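Friday, late, with the kettle on

I have been meaning to write all week and every evening I have sat down with the notebook and then gone off to look at the sourdough instead, so tonight the sourdough can look after itself. It has been a soft gray August day, the kind that makes you want soup even though it is much too warm for soup.

We are nearly settled on the walk. It will be Kirketti to Dornanach, over 2 days, with a night at the little inn in Plondik, and I can't tell you how happy it makes me to write those three names down in a row. The high point is 1,518 meters, and I have been saying the number to myself on the stairs as if it might make my knees any stronger! I did the hill behind the reservoir twice this morning (once properly and once because I had left my hat on the bench at the top), and I felt fine until I took my boots off. 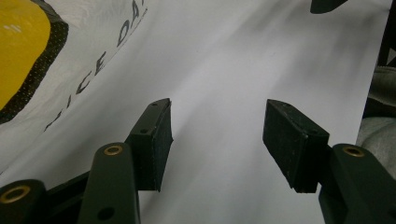 The boots are my one real worry. They are the old Gallagher pair, resoled the winter before last, and they have been so good to me that I feel like a traitor even looking in shop windows. But the left heel has started to rub, and a heel that rubs on a reservoir hill is going to do a good deal worse on a long stony path. I'll try the thicker socks on Sunday, or else a bit of felt under the insole, which is what my mother always did with everything.

Then there is the food, which I have been thinking about far more than the route. The inn does supper and a breakfast, so it is only lunches and something for the pocket. I want oatcakes, a hard cheese, and those apricots that stick to your teeth, and I would dearly love to bring a plum cake if I can find a way to keep it from turning to crumbs. 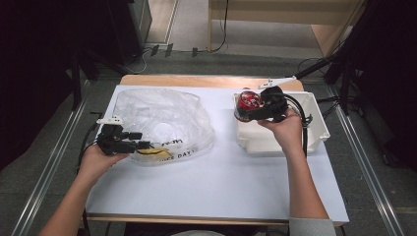
White tray and plastic bag on the board, Friday.

The bus back from Dornanach costs 24 for the pair of us, and it leaves in the middle of the afternoon, so we can't dawdle on the second day, though I know perfectly well that we will. Now the kettle has boiled and gone quiet again and I haven't even warmed the pot. Bed after this cup, and the socks can wait.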